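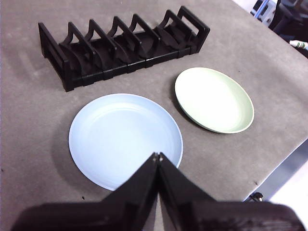
Tamunoemi Idahosa told me over tea that the arrests at Lultgate were never the story, and I think she's right. What bothered her was the wait afterwards.

**Figure 1.** Plates and a dish rack.

### 4.2 Held overnight

I'd gone in asking why people marched, and came out with pages on custody! Of the 86 marchers I spoke to in July, 12 had been held overnight at Cusport (most without a phone call), and all but one said they'd march again.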